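Ticket: Episodes rejected at ingest, timestamp mismatch between head and wrist streams
Project: Ondar tabletop collection
Site: Skusville
Component: Biritz recorder
Priority: High
Status: Monitoring
Assigned to: Hamisi Mollel

Summary
Ingest on Lukumay is rejecting episodes with error 49 (stream offset over limit). Of 1802 episodes uploaded in August, 775 failed. Teleop behaves normally and the operators get no warning at record time. The limit is 40 ms between any two streams.

Steps to reproduce
1. Set out the tabletop task with the blue bowl at the near end.
2. Record any episode longer than 20 seconds.
3. Upload. Short episodes pass, long ones mostly fail.
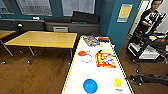

Fig. 1. Head view, white table with task objects set out.

Log, Hamisi Mollel

09:10 – Pulled 30 failed episodes. Head stream and joint states agree within 6 ms from start to end. The wrist stream starts in step and drifts later, so this is not a fixed offset. Ruled out the start trigger.

09:50 – Swapped the wrist camera USB cable. No change. Moved it to a different port on the same hub. No change.

10:35 – Recorded five episodes with the arm still. All pass. Recorded five with the arm moving. Four fail. Suspected the cable run first, but the kernel log shows no disconnects. CPU load on the recorder goes up with motion, and the wrist encoder queue grows with it.

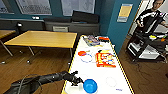
Fig. 2. Head view, gripper beside the blue bowl at the near corner.

11:20 – Found it. Biritz stamps wrist frames when they leave the encoder queue. Head frames are stamped on arrival. A moving wrist view compresses poorly, the queue backs up, and the stamps slide. Longest queue seen was 300 ms.

13:05 – Patched the recorder to stamp wrist frames on arrival, same as head. Queue length is now written to the episode header. Recorded 12 episodes with the arm moving, all under 9 ms.

14:30 – Patch rolled out to the second station. Old episodes can't be fixed by a constant shift. Frame counters are intact, so a rebuild script can restore stamps from the counter and the nominal rate – it needs a check against joint motion before anything goes back into the training set.

Please do not delete failed episodes from local disks until the rebuild is done.

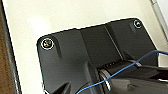

Do operators need to redo the camera calibration after the recorder update?
The update changes only how frames are stamped, so existing calibration files stay valid. Restart the recorder once and confirm that the header shows a queue length field.

Next check: Tuesday, after the overnight upload.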